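Gadberg Bathroom Set - README
Version of January 2025, maintained by Erhan Soylu

What you get

3231 simulated pick-and-place episodes, all set on or near a toilet. We'd already done kitchens, and so has everyone else. Gadberg covers 88 room layouts and 100 objects, very few of which you'd expect to find in a bathroom. The layouts were built in Culisberg, our scene generator, which has strong opinions about wall colour and none about plumbing.

Each episode has one instruction, the joint positions, the gripper state and a rendered view. Instructions were typed by people at Flastico who were asked to write the way they talk. Some of them talk a lot. We fixed the spelling and left the grumbling in.

Objects are drawn at random and dropped on whatever flat surface will take them, so a tank lid may end up holding a bread roll, a toy spider and a tower beside the toilet paper. The arm is a Franka on a table, with a two-fingered gripper.
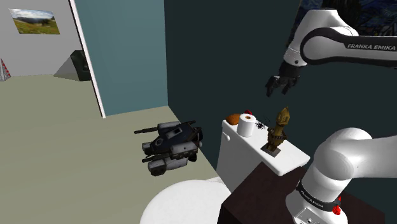 Mak wrote in after the June preview to say that a policy trained on it had learned to go for the tallest thing on any surface, whatever the instruction said, and could we please add some short targets. Fair enough. We reweighted the draw and re-recorded 66 episodes where the target is the lowest object.

Known problems

Placement checks for collisions but doesn't always check for floors. If an object hovers, it's a bug and you may filter on the "settled" flag.

Lighting barely varies. Don't expect much transfer to a real bathroom, or to any room with a window.

Splits

Train and test share objects but never layouts. Please don't shuffle them together and then email us about your excellent results.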